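# What Is a Short Story Collection?

A short story is a piece of fiction that can usually be read in one sitting. A collection is a book that holds several of them. This page explains how such a book is put together, in what order things happen, and what the different parts are called.
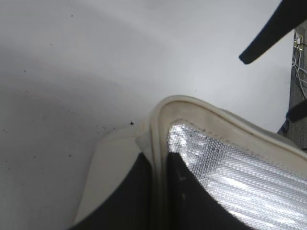
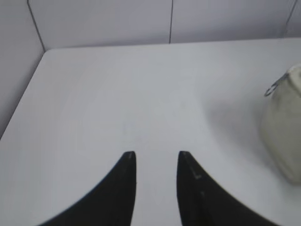

**Is a collection the same as a novel with short chapters?**

A collection is made of stories that each finish on their own. In a novel, chapter five needs chapter four. In a collection you can open the book at the fifth story and read it without having read the others.

## How long is a short story?

There is no fixed rule. Length is measured in words, and the word count is found by computer. A story in a children's magazine may be very short. The one used on this page, "The Ferry Clock" by Heledd Wogan, has 3218 words. Another in the same book, "Salt", has 464.

Very short stories are sometimes called flash fiction. Longer ones, too long for one sitting but too short for a novel, are called novellas. The borders between these types are not exact, and two publishers may use different names for the same piece.

## The parts of a story

Most short stories have the following parts, although a writer may leave one out or move it.

- **Setting:** the place and time. "The Ferry Clock" is set in a harbour town called Jillano, in December.
- **Character:** a person, animal or thing that acts in the story.
- **Problem:** something the character wants, fears or must put right.
- **Turn:** the point at which the problem changes.
- **Ending:** where the writer stops.

A novel may have dozens of characters. A short story normally has few, as each new character takes up words. "The Ferry Clock" has 2 who speak: a girl who sells tickets and a man who always arrives after the boat has left. Other people are mentioned, but they say nothing.

The problem in the story is small. The clock on the ferry office is wrong and the girl has been told not to touch it. A problem doesn't need to be a dragon or a war. It needs to matter to the character.

## Who tells it?

The voice that tells a story is called the narrator. The narrator and the author are different things, even when the story says "I".

In **first person**, the narrator is in the story: *I climbed the ladder.*

In **third person**, the narrator stands outside it: *She climbed the ladder.*

There is also **second person** — *You climb the ladder* — but this is less common. It is found in some poems and in adventure books where the reader picks what happens next.

"Salt" is told in first person by an old fisherman. Heledd Wogan has never worked on a boat. She made up the fisherman, and then she made up how he would speak.

## Putting the stories in order

When a writer has enough stories for a book, someone has to decide which goes first. This is usually done by the writer and an editor together. An editor is a person who reads the work closely and suggests changes.

The editor for this book was Dinesh Nadar. He printed all the stories, wrote each title on a card and laid the cards on the floor. He then moved them until the following points were met:

1. The first story was easy to enter.
2. Two sad stories did not stand side by side.
3. Two stories with the same kind of narrator were kept apart.
4. The last story left the reader with something to think about.

"Salt" was moved 4 times. It began as the opening story and ended up in the middle, straight after "The Ferry Clock". A short piece placed after a long one gives the reader a rest.

## Linked stories

In some collections the stories share a place or a person. These are called linked collections. Each story still finishes on its own, but a reader who goes through all of them will notice things that another reader will miss.

Devendra Awasthi's book *Gosidham* is a linked collection. Every story takes place in one street. In the first, a boy loses a kite. Several stories later a woman finds a kite in her gutter. The book never says whether it is the same kite. The reader has to decide.

## Collection or anthology?

These two words are often mixed up.

A **collection** contains stories by one writer.

An **anthology** contains stories by different writers, chosen by an editor. The editor's name is normally on the cover, and each writer's name is printed with his or her own story. Shalini Dubey edited an anthology of ghost stories called *The Garg Lantern*. She wrote the introduction and none of the stories.

## Other parts of the book

**Contents page.** A list of the titles with page numbers, in the order they are printed.

**Introduction.** A few pages at the front about the stories. It may be written by someone else. You can read it last if you don't want to learn too much beforehand.

**Blurb.** The short text on the back cover. It is written to make people want to open the book, and it should not give away any endings.

**Acknowledgements.** A list of thanks. If a story was first printed in a magazine, the magazine is named here or near the front.

**Title story.** Many collections take their name from one of the stories inside. The writer Ravindra Upadhyay called his book *Arkska* after its third story, the name of an island that appears on no map.

## Something to try

Choose three short stories you have read, by any writers. Write each title on a piece of paper. Under the title, write who tells the story and one word for how it made you feel.

Put the papers in a row in the order you would print them. Then swap the first and the last, and read the row again. Write down which order you prefer and one reason for it. If you work with a friend, do this separately before you compare. Your orders may be different, and both can be used.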